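Do dishes really need rinsing before they go in the dishwasher?
Posted in Kitchen & Laundry by Warkulcombe
13 May 2018

We moved into a rental in December and it came with a Beretti dishwasher, our first in years. My mother-in-law says everything must be rinsed or the drain will clog. The leaflet says scrape only. I don't trust either of them. The leaflet was written by people who want to sell me a machine, and she has been rinsing plates since before I was born and would rinse a clean one.

I ran it unrinsed for 8 days. Most things came out fine, but the glasses had grit in the bottom and I got a smell from the filter. Is "scrape only" a marketing line, or am I doing something wrong? I use the cheap tablets, if that matters. After supper I sort the lot on the table, trash one way and dishes the other, before anything goes near the sink.

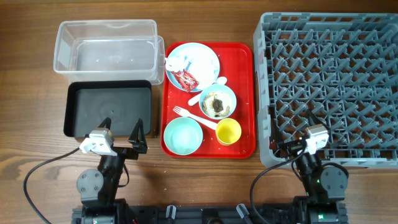

3 replies, 27 people following

Trusley
Rinse. I always have and I've never had a clog. Those leaflets are all nonsense and so are the "eco" cycles.

Mulugeta Moges
I'd be careful with "never had a clog" as evidence. I've never had one either, and I stopped rinsing long ago. Neither of us has proved much.

What I would look at first is the filter. On most machines it twists out of the floor under the lower spray arm. If there's a smell after a week, it wants washing under the tap with an old toothbrush. I do mine every other Sunday — more often if we've had rice.
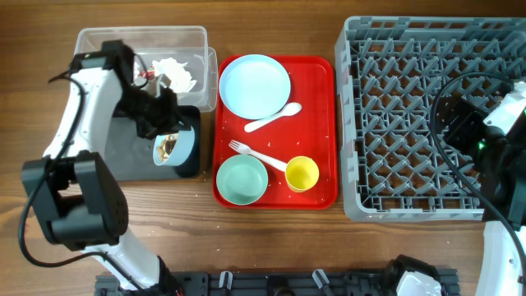 Grit in glasses usually means dirty water is going round and round, and that points to the filter or a blocked spray arm before it points to your plates. Take the arm off and hold it up to the light. Bits of label and seeds get stuck in the holes. As for what to rinse, I'd leave a dinner plate alone and treat something like that light blue bowl, with brown food smeared up the inside, as a case for a spatula. If it sits overnight and sets hard, soak it. Egg and oatmeal are the two I wouldn't gamble on.

I don't believe much of what is said about tablets. I've used the cheap ones and the fancy ones in the same machine and couldn't tell them apart. Hard water is another story, so check whether yours takes salt and whether the last tenant ever filled it. Paper is the thing I'd watch for. A scrap of napkin turns to mush and goes straight to the filter, so pull all of it off the plates and into a bin first.
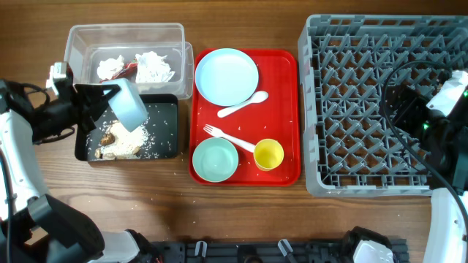 Alemayehu wants to know how anyone can call the filter the culprit without asking what temperature the cycle runs at. A quick wash on low leaves grease on everything, rinsed or unrinsed, and the smell follows. Run it once on the hottest setting with nothing inside, then judge. And Trusley, the eco cycle is slow, but mine gets the pans clean.

Viewed 2,707 times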